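Handling Laboratory, Unit 4: Daily set-up of the two-arm cell
Notes by Hiu-tung Chuang, revised in August

Please read these notes before your first turn at the cell. The general safety rules were in Unit 1 and I do not repeat them.

4.1 Before power on

Check that the base does not move when you push it by hand. Then follow each cable with your fingers from the wrist to the control box. A cable must have enough free length for the full turn of the wrist, but it should not hang where the elbow can catch it. Last year we lost one connector in this way, and the repair at Zellau took most of a month.

The two arms do not carry the same tool. The left has the two-finger gripper and the right has the five-finger hand, so the tool weight must be entered for each arm separately. If the values are exchanged, the arm will sag a little when the brakes open.

4.2 The work area

The area is marked with grey tape on the table top. When a corner of the tape lifts, replace the whole side. Put one test object inside the outline and clear away everything else -- also pens and screws. 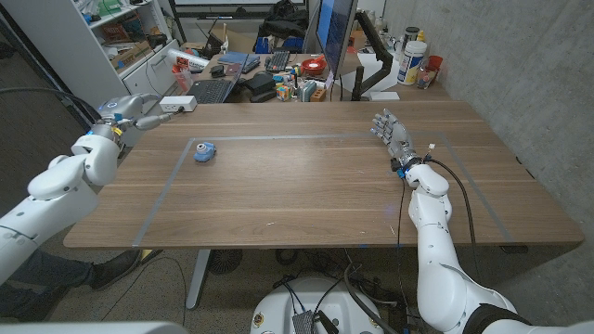

Figure 4.1. Cell with both arms at the table, test object in the upper left part of the taped area.

4.3 Homing and hand check

Home the left arm first, then the right. Keep the speed at 80 mm/s until both are finished. Next, open the hand fully and close the fingers one after the other, beginning with the thumb. A finger which stops early usually needs a new zero value, and you should not push it by hand.

Write the cycle counter in the log book. At my last reading it was 2,309. The finger tendons are inspected every 400 cycles, and Romain Hamel signs for this work.

4.4 Questions to prepare

Why do we home the left arm first? What would change if the tape outline was moved 10 cm nearer to the base? Bring half a page to the next session -- drawings by hand are welcome.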